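Last updated: Jul 4, 2026

Filed under: Giving & Fundraising, Life Admin

What I learned writing to people who might give us money

I've been doing the donor letters for the Grilaseck hospice shop and day centre for a bit over a year now, and I keep getting asked how you ask a person for a proper amount of money without wanting to crawl under the sofa. So, a post!

First thing: I was terrible at it. My first letter went to 548 people and it was two sides long. Two sides! It had the history of the building in it. It had a paragraph about the boiler. I was ever so proud of it, and the replies came in very slowly, and one of them was a correction to my spelling of Plollden (fair enough, they live there).

The second letter was half a page. It said we wanted to keep the Thursday-style lunches going through the winter at the Grultodlow site, that it would cost £3,000, and would they consider helping. I put the number in the second sentence because a friend who used to do this for a theatre told me people skip to the number anyway. We had £2,000 of it by the end of June, and I did a little dance in the kitchen.

Bigger gifts are a different animal. You can't post a bigger gift into existence, you have to go and have a cup of tea with it. I've now had eight of those teas and I still get the wobbles in the car beforehand. What helps me is asking why they gave the first time and then shutting up. People have such good reasons, and they're hardly ever the ones I'd have put in a leaflet. One lady gave because we'd once lent her mum a wheelchair and never chased her for it (we'd lost the form, but still).

I also write down what they said as soon as I'm back in the car. Not in their earshot, obviously, and nothing I'd be embarrassed for them to read. Just the name of the dog, whether they like email, whether they want their name on the board. Quite a few don't want their name on anything, and getting that wrong is a very quick way to lose somebody.
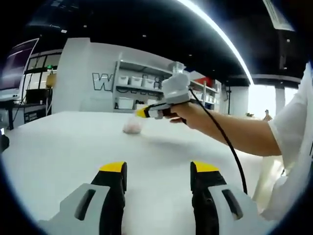
Something small and pink on a big white table.

The bit I'm still rubbish at is saying thank you quickly. I mean to do it the same day, then I want to do it nicely, then it's been a fortnight and the nice card is still in the drawer. My new rule is a short email straight away and the card whenever it happens. So far I've kept to it apart from one week when the laptop was being mended.

Next job is sorting out our donor list, which lives in three spreadsheets and a Bakker notebook with a coffee ring on the cover. If you've moved a small charity off spreadsheets and lived, please tell me what you used and how long it took, I'd love to hear from you in the comments.

Recent posts
Gift Aid forms and the great biro shortage
Our plant sale at Plollden, rain and all
Should a charity shop sell jigsaws with no lid?
Moving the lunches to Grultodlow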